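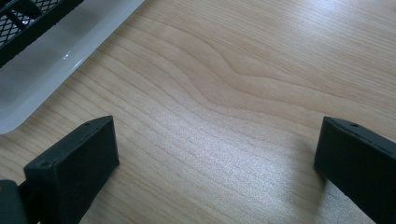 Fig. 1. Wavy figure in the grain of a pale wood tabletop.

Print this page | E-mail this page

Furniture Materials, Unit 3: Wood Movement and Table Tops
Instructor: Yanti Kusuma. Lab sessions: Cengiz Öztürkmen

Wood takes in moisture from the air and gives it back. When it takes moisture in it swells, and when it gives it back it shrinks. Almost all of this happens across the grain. Along the grain the change is so small that furniture makers ignore it.

How much a board moves depends on the species and on how it was cut. A flat-sawn board moves more across its width than a quarter-sawn board of the same species. It is also more likely to cup. Look at the end grain first when you pick boards for a top.

Straight grain planes easily. Where the grain bends or ripples, the fibers rise toward the surface and dip away from it again, so a plane that cuts cleanly in one spot can tear out an inch farther on. Take a lighter cut, or switch to a scraper.

A solid top must be free to move on its base. Screws driven tight through the rails will hold it for a season or two, and then the top splits or the joints open. Use slotted holes, wooden buttons, or metal clips. Leave room for the buttons to slide – the Erwood drawings show the gap.
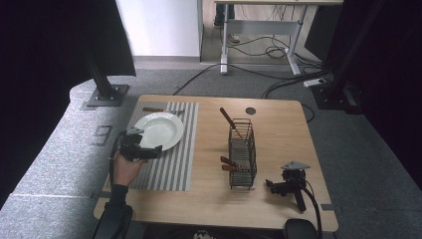
Veneered tops are a different case. The core does most of the work, and a good core hardly moves. Both faces need veneer, including the one that nobody looks at, or the panel will bow. Edges are the weak point and should be sealed before the finish goes on.

Finish slows the exchange of moisture but does not stop it. Coat the underside of a solid top as well as the upper side. Students on the Flendard project skipped this in May and had to flatten the top again.

Reading: Manurung handout, pages 169 to 178.

For the next lab, bring one flat-sawn and one quarter-sawn offcut. Mark the width of each in pencil. Izzati Liem has spare pieces in the shop.

This site uses cookies. By continuing to browse you accept our cookie policy.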